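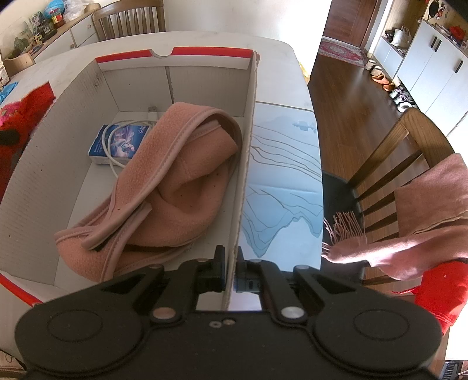

4. Good practice for hand-held gripper recording

Handout for week 4, Manipulation Data and Standards. Course leader: Otakar Kratochvíl. Lab sessions: Estrella Cortés. Read section 3 (calibration) first. Section 5 covers storage and consent.

4.1 Scope

The rules in this section apply to recordings made with a hand-held gripper in a furnished room, using household objects on a table. They do not apply to the fixed arms in the Nukdale lab, which have their own safety sheet. "Shall" marks a rule that is checked at marking. "Should" marks advice.

4.2 Terms

Episode: one continuous recording, from the gripper at rest to the gripper at rest.
Grasp: the interval in which both fingers bear on the same object or surface.
Fixture: anything that is part of the container or the furniture. Walls, rims and dividers of boxes are fixtures.
Loose item: anything that may be moved during the episode.

4.3 Before recording

4.3.1 The operator shall check that both fingers open and close over their full travel without sticking.
4.3.2 Pivot pins and visible fasteners shall be checked for play by hand. Do not tighten them during a session. Report play to Estrella Cortés and take another unit.
4.3.3 Dust on the housings is acceptable. Dust on the finger faces or the lens shall be wiped off with a dry cloth.
4.3.4 Household clutter in the background should be left as it is. Papers showing names, addresses or account numbers shall be removed.
4.3.5 The object list shall be written before the first episode, one line per loose item.

4.4 Grasping fixtures

Taking hold of a cardboard divider is permitted. The fingers shall straddle the wall, one on each side, and the operator shall not use the wall to carry the weight of the box and its contents. A grasp on a fixture is labelled F in the log, whatever the operator meant to pick up. In the 200 episodes reviewed last July, 26 grasps on fixtures had been logged as grasps on loose items. All of them had to be relabelled by hand.

4.5 Grasping cloth

4.5.1 Close the fingers slowly. Stop when the cloth is held and do not squeeze further.
4.5.2 The log shall name the item only as far as the operator can be sure of it. "Black fabric" is a valid entry.
4.5.3 Folds should not be arranged for the camera.
4.5.4 If the cloth catches in the linkage, stop, end the episode and free it by hand. Pulling with the gripper is not allowed.

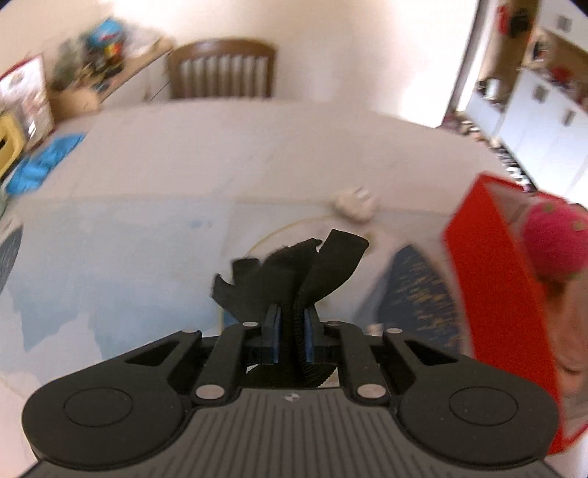

Fig. 4.2 Grasp on black fabric, both jaw tips closed on a narrow bundle. Log entry: C (cloth).

4.6 Cables and small electrical items

Cables shall be unplugged at both ends before they are placed among the loose items. A plug should not be gripped by its metal part. Items with a damaged sheath are withdrawn.

4.7 Log codes

F fixture
C cloth
R rigid item
S soft item other than cloth, including plush toys
K cable or cord
X grasp not identified

X is not a fault and carries no penalty. A wrong letter does.

4.8 Coursework

Each pair submits 112 labelled grasps and a written note of no more than 1000 words on any rule they found hard to apply. Damián Ibarra will mark the labels and Slamet Pelupessy the notes. Submit by 8th June. Pairs using the Sollico log template should delete the column headed "intent", which was dropped from this year's scheme.

Reading: Dahlgren, course notes on labelling, parts 2 and 3 (copies in the lab).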